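What my daughter's play kitchen taught me about phrasal verbs

2025-06-28

When we moved to Badmont two years ago, I believed my English was good. I had read long reports in it for my job and I could write a polite letter. Then my daughter started kindergarten, and in the first week the teacher told me she had "warmed up" to the other children. I thought about this on the whole bus ride home. Warmed up, like soup.

In Trostuvholm, where I went to school, we learned English from a gray book with 635 numbered exercises. I did all of them. There was a chapter about the passive voice and a very serious chapter about the train station, but the small verbs with small words behind them had only 2 pages, near the end, and our teacher was sick that week. So I can say "the luggage had been delivered," but for a long time I could not tell a child to put down the fork.

I started a list in April. I write on it every verb of this type that I hear at home, at the store or at the playground. Now it has 155 lines. My rule is that I must hear it from a living person, so the radio does not count.

The best place for collecting is the floor of our living room — my daughter plays restaurant there almost every evening, and she runs it in English, even when I answer in our language. She tells me the bananas "ran out." She tells me to "hold on," and after that to "eat up." Once she told me that she would have to "write me up," and I still don't know where she got this one.
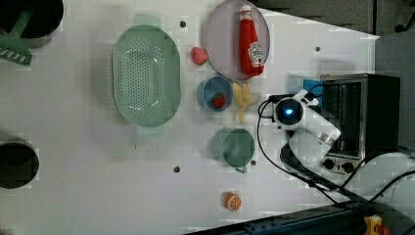
Dinner for one, with ketchup and a strawberry.

What makes these verbs hard for me is that the small word changes everything and gives no warning. "Clean up" and "clean out" are close to each other, but if I clean out the refrigerator, my husband asks where his cheese is. "Make up" has at least four meanings on my list, and one of them is almost the opposite of lying. I asked at the language evening in the library, and the answer was that you get used to it. I wrote down "get used to," though I am not sure it belongs in this family.

I tried an app also, the one from Jevov, for 12 days. It showed me a verb and I had to choose the small word. I had good results and remembered almost nothing. Then I bought the workbook by Ong, and it is better, because it gives you short stories to read and you meet the same verb again some pages later, when you have half forgotten it. I do one story with my morning coffee — with a pencil, so I can erase.

Last night I told my daughter to "wind down," and she asked me what it means. I explained it to her in our language, and she said it back to her bear in English. I put it on the list with a small star. I have to ask somebody if "wind up" is the opposite.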